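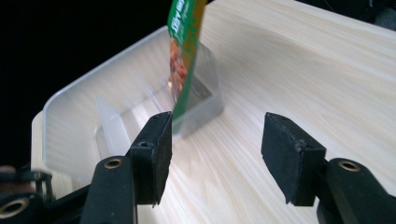 # Storing Packets and Pouches in Divided Trays

Flat food packets are among the most difficult items to keep in order in a household cupboard. They slide beneath heavier goods, fall behind jars and are often found long past their date. The Vonach Household Service recommends that sauce mixes, seasonings and ready-to-heat pouches be stood upright in a shallow tray with dividers.

## Choosing a tray

- Select a tray of clear or frosted plastic. The contents can then be checked from the side without removing the tray from the shelf.
- Rounded corners are easier to wipe clean than square ones.
- Measure the shelf before purchase. A tray 27 cm long suits most wall cupboards in the Gaston apartments and leaves room for the door to close.
- Removable dividers are preferred. Where dividers are fixed, reserve the widest section for pouches.

## Filling the tray

1. Empty the cupboard and wipe the shelf. Allow it to dry fully.
2. Place the tray on a table or counter with good light. Filling it inside the cupboard leads to bent packets and torn seals.
3. Check the date on every packet. Discard any that are swollen, sticky or leaking.
4. Lower each packet into its section by the top edge, with the printed face toward the front. Do not force a packet past a divider.
5. Put the earliest date at the front of each section.
6. Stop when a hand can still pass between the packets. A full section should not bulge.

Dry mixes and wet pouches should be kept in separate sections. A leaking pouch will spoil paper envelopes on contact, and the damage may not be noticed for weeks.

## Weight and placement

Pouches of 400 g or more should be stored on a lower shelf, in a deeper container. A shallow tray tips forward when heavy pouches lean against its front wall. Light envelopes, up to 100 g each, may be kept at eye level.

Trays should not be placed beside the oven or above the kettle. Residents of the Dantas building are reminded that the cupboard next to the boiler is unsuitable for food of any kind.

## Cleaning

Wash the tray every month in warm water, no hotter than 40 °C, with a small amount of dish soap. Use a soft brush along the base of the dividers, where powder collects. Scouring pads scratch the surface and should be avoided. Dry the tray with a clean cloth before refilling it.

Households using the Nutura pantry list may copy the dates onto it at this stage. New lists are available from the service desk each December.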